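7/1/21

Took the early bus out to the Ollau open day. Cloudy all day but it never got cold. I signed in, got a paper badge, and was put in a group of six with Illia Horobets, who I hadn't seen since October.

The morning was talks. A man from Hestmont went through the costs and I wrote down 2,000 but not what it was for, so I'll have to ask. Coffee was weak. Myung-ja So ran the outdoor part after lunch. The robot drives itself along the walkway toward the big office or institutional building, a run of roughly 300 feet, and she had a laptop showing what it sees. She said wide plain pavement is harder for it than I would think, as there is not much for it to fix on. Illia asked about rain and she said they don't send it out in rain yet.

I liked that she answered things directly. The Staklow people next door had a better booth but only a video. 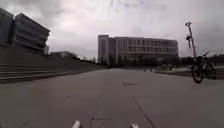 Left at 3 and got a seat on the bus. My feet hurt. Need to send Myung-ja the form tomorrow and call Illia about lunch.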